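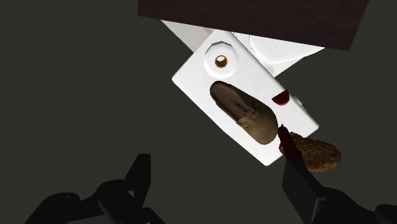
September 24, 2026
Mylene Fajardo and Reynaldo Manalastas
4 min read

4.2 Sorting and putting away

We ran 824 simulated trials of the Pludero tidying task. The policy finished 43 of them - a poor return on 3,000 training episodes.

Figure 3. Simulated view with the black gripper, a white object and a brown suede clog.

Earlier claims that shoes are a solved category rest on bare floors. In clutter, we doubt they hold. A rendered clog doesn't bend or snag either, and we make no claim about real hallways.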